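Search reports and updates
Search this site
Go

Mellport Wash Kit Project
Progress report to the Skoltidero Fund
19/08/2020

We are very pleased with where this half of the grant has taken us. When we last wrote, the wash kits were a parts list and a stack of drawings, and the assembly sheet was a page and a half of text that only the person who wrote it could follow. We now have a kit that goes together easily, a sheet that new packers can read in one sitting, and a first run out the door to the shelters and boarding houses that asked for them.

Kits packed and delivered

The target in the agreement was 3,000 kits by the end of the funded period. As of this report we have packed 3,711, and we're delighted! The extra came from a better buying price on face washers and from packers getting faster once the benches were rearranged. Of the total, 700 went to the Jitaru boarding houses, where the bathrooms are shared and residents had told us they wanted something to keep their own soap in, off the edge of the basin. The remainder went through our regular list in Mellport and the towns up the coast.

Each kit holds a bar of soap, a soap dish, a toothbrush and cover, a face washer, a comb and a folded card with the local shower and laundry times. The card is the cheapest thing in the bag and we hear about it more than anything else, so we have reprinted it with larger type and put the laundry times on the front.

The soap dish

This is the part of the project that has moved furthest, and we'd like to give it some room. The dish we started with was a one-piece saucer with no drainage. Residents at Jitaru told us very plainly that the soap sat in a puddle and went to mush, and that the saucer was a nuisance to carry down the hall with water in it. They were right, and we stopped ordering it.

We then looked at several replacements from our supplier, Celteo, and asked for a drained dish and a plain clear tray so we could lay them out at the bench and work out how each would sit in the bag. The drained dish is the one we have gone with. It costs a little more per kit and the saving on face washers has covered it.

Share this report
Shares 20
Comments 0

The clear tray stays on the list for residents who keep their soap in a cupboard and only want something flat and easy to rinse. Some of the older residents prefer it, as it takes up less height on a shelf.

Packing sheet and bench work

The old sheet told packers to "insert soap and dish". In practice some people put the bar in the dish and some put it loose in the bag, where it rubbed against the comb and the card. We rewrote the step, tried it at the bench, and rewrote it again. The wording now is: stand the dish on the bench, check it is the right way up, set the bar in the middle, wrap the two together. Packers told us the check was worth having. Everyone who tried the new wording got it right without asking, and we have had far fewer bags to open and repack.

We have also put a pale cover on the bench. Small clear items were being missed on the old dark surface and ending up in the wrong carton.

Dish, tray and a round, pale block on the bench:

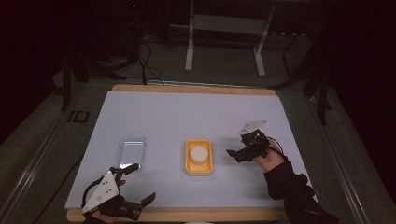
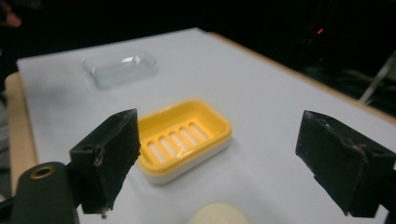

The drained dish has been ordered for all kits from now to November, and residents at the first two houses have already asked whether they can have a second one for the kitchen sink. We would love to say yes, and will if the price holds. Two features decided it for us. The yellow top has a row of long slots across its floor, so water has somewhere to go, and the raised rim gives the bar an edge to rest against. The bright colour is welcome too — people in a shared bathroom can spot their own dish, and packers pick it out at a glance. The clear tray is much harder to see against a white bench, so we now store those in a labelled tub at the end of the line.

Still to do

The toothbrush covers are our weak spot. The lids on the last carton were stiff, and we are waiting on samples of a softer one. We also need more shelving, as the cartons of soap are stacked higher than we like.

Between now and November we plan to visit each of the Jitaru houses again, ask how the dishes are holding up after a few months of daily use, and bring you the answers with the final accounts. Spending is on budget in every line except freight, which is slightly over, and we will send the freight invoices separately.

Get our updates by email. Enter your address to subscribe.
This site uses cookies. Accept / Manage settings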